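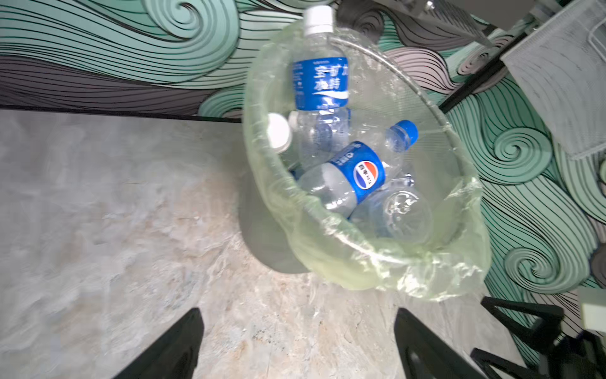 I picked bottle deposits for my project because my flatmate Ronja Brekke and I had a long argument about them over breakfast, and neither of us knew what we were talking about! She reckoned people return bottles for the money. I reckoned they do it out of habit, and that the money is just a nice extra. So I went looking for answers in Pradby, the town where I study, which has one return machine at the supermarket and another at the Tangen ferry stop. Plenty of bottles never get that far, of course. They end up like the plastic ones in the bin with the green bag, caps and all, in with whatever else gets thrown away. Those are the ones I wanted to know about.

What I did

I wrote a short questionnaire and left paper copies at the library, the sports hall and the student café. My supervisor, Liv Eklund, made me cut it down to five questions (I had far more, and she was right, they were dull). I also sat down for proper chats with two people, Tormod Strand, who runs the kiosk by the ferry, and Idun Haugland, who has lived in the Dilau flats since they were built and remembers when you took glass bottles back to the shop counter.

The paper copies were a bit of a mess. Some came back with coffee on them, one had a shopping list on the back, and a few people had skipped the question on age. I kept everything I could read.

What people told me

The most common answer to "why didn't you return your last bottle?" was that they were out and didn't want to carry it. Hardly anyone said the deposit was too small, which surprised me, and Ronja is still cross about it. Quite a few people said they'd bought the drink abroad, or from a shop selling imports, and didn't know if the machine would take it. That got me interested, so I asked Tormod. He says customers turn up at the kiosk with foreign bottles fairly often, looking puzzled, and he has to tell them there's no deposit on those. I've had the same thing with sports drinks from the Asian food shop, the sort with a blue label and 宝矿力水特 written across it in big white letters.
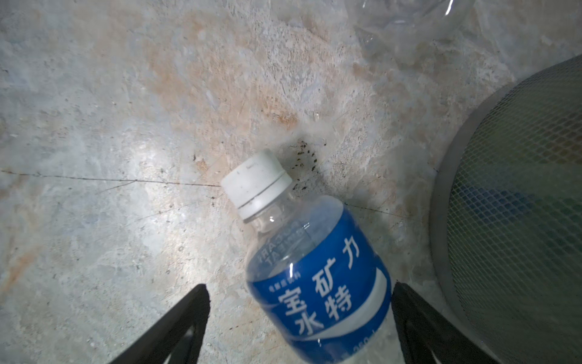
The trouble with caps

I hadn't planned to write about caps at all, but people kept bringing them up. Some take them off, some leave them on, and some squash the bottle first and then find that the machine spits it out. Idun keeps hers in a jar, for her grandchildren's craft boxes. There's no sign on the machine at Tangen about any of this, and I think a simple one would help.

What I'd do differently

I'd ask fewer students. Most of my answers came from the café, so I can't say much about older people apart from Idun, who is brilliant but only one person. I'd also run it again in July, when the ferry is full of visitors and Tormod says the bins by the kiosk need emptying all day long.

As for the breakfast argument, Ronja and I have agreed to call it a draw for now. Thanks to Yoon-hee Gil for reading my drafts and lending me her stapler, which I still have.

Handed in May 2022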